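Collecting Two-Arm Demonstrations by Remote Control
Project report, Natália Louro and Audrey-Anne Grewal

4. Data collection

All demonstrations were recorded in the simulated workspace described in Section 3. The operator drives both arms at once with a pair of hand controllers. Controller position maps to gripper position, and the trigger sets the opening of the fingers. The Hareck software logs joint angles, gripper commands and the pose of each object at every step.

The task has two parts. The operator picks up the ball with one gripper, picks up the upright object with the other, and then brings the two together over the middle of the table. Either arm may take either object. Start positions are drawn at random before each episode.

Two operators recorded 719 episodes in September. We removed 38 in which an object left the table and 7 in which the log file was incomplete. No episodes were removed for slow or hesitant motion. Each operator completed 15 practice episodes first, and these are not included in the total.

4.1 Problems during recording

Depth was hard to judge from a single fixed view. Operators tended to close the fingers too early on the ball, which then rolled. Shadows on the tabletop helped, and we left them switched on for all recordings. Scaling controller motion down near the table surface also helped, but it made the reach phase slower.

The upright object tipped when a finger touched it above its midpoint. We asked operators to approach it low and from the side. Tipped objects were kept in the data if the operator recovered the grasp.

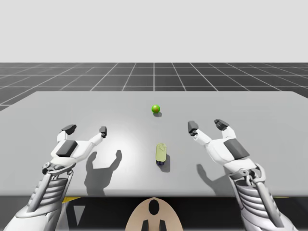 Figure 3. Simulated workspace with both grippers open, ball and upright object on the table.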